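Moleo Roll-On Wall Paint Kit, three months in

I have painted a lot of rooms badly, so believe me when I say I was ready to hate this thing. The Moleo kit is a roller with a hollow handle that holds the paint, plus a filling tube, a short pole and two sleeves. You draw the paint up into the handle, twist the collar, and off you go with no tray to step in!

And it's lovely. One fill did a full strip of my hallway and then some, and the feed is so even that I stopped checking for thin spots by lunch. I paid 61 dollars for mine in June, and I've now done the hall, the spare room and my sister's kitchen (she fed me, so we're even).

Cleaning is the weak part. Figure on 20 minutes at the sink, and more if you let the collar dry out, which I did once. The long sleeve also sheds a little on first use — wrap it in tape and peel it off before you start.

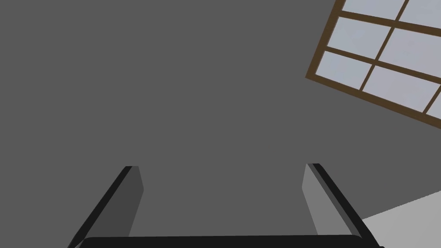
Color matters more with a roller this smooth, I think, because there's so little texture to hide behind. I went with a Verside matte in a soft mid gray and I'd buy it again tomorrow. Flat gray over a big stretch of wall can look chilly on its own, but put it near a dark brown wood window frame and it warms right up. I left all my trim alone for that reason.

Nine out of ten from me. A better collar and it would be perfect.

Comments (3)

stetsiuk_diy: Does it work on ceilings? My neck is begging for an answer.

paintedporch: Did mine with the pole, no drips. Go slow on the twist.

marlow61: Bought the Cloltura one last year and the handle cracked. Might try this instead, thanks!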